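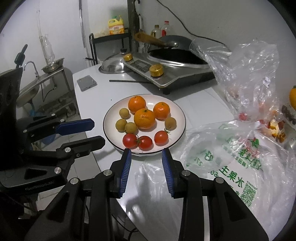 Figure 1. Both grippers at the fruit plate, with the jaws of the front tool open.

Step 4. Setting the jaw opening

This step applies to members who have completed the linkage assembly in the Brillville shared workshop. The pivot pins must be fitted and the ribbed pads secured before work continues.

1. Place the tool on the bench and open the jaws fully by hand. Do not force the linkage past its stop.

2. Measure the gap between the pad faces. The setting for this build is 114 mm. Adjust the stop screw a quarter turn at a time until the gap is correct.

3. Close the jaws slowly. The pads should meet along their full length. If one edge touches first, loosen the pins on that side, realign the arm and tighten again.

4. Open and close the jaws 50 times, then repeat the measurement.

5. Test the grip on soft items of several sizes. Tangerines, longans and small tomatoes are suitable. Stop if a skin is marked — the pad pressure is too high and must be reduced as described in Step 3.

Record the final setting on the build sheet. Questions about replacement pads should be directed to Yolanda Vidal.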